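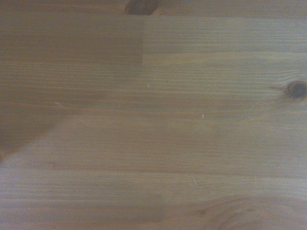
Item 4. Pine table tops, Drerbridge reading room

Posted in September by the meeting clerk
Print | E-mail this page
2 comments | 14 shares

The meeting opened at 7:10 p.m. Minutes of the last meeting were approved with one spelling correction. Items 1 to 3 were held over.

The tops are pale pine, made of strips joined together, with the grain running lengthwise. Members discussed the difference in color between neighboring blocks, some more orange and some closer to gray. One member asked if the tops could be stained to even this out. The meeting preferred to leave the color alone. Knots will stay as they are - no filling.

Two quotes were received for refinishing all 14 tops. Gurkham quoted $800, with pickup. Quartey quoted $274 for materials only, the work to be done by members over two evenings. Moved and seconded to accept the Gurkham quote. Carried, one against.

Agreed that hot drinks need a coaster or tray from now on. The Fevovura craft group asked to keep using the room during the work and will be offered the folding tables - they must be put back in the hall closet by 9 p.m.

Action: clerk to write to both firms and confirm a pickup date.

Item 5. Window blinds. Held over to the next meeting.

Meeting closed at 8:25 p.m.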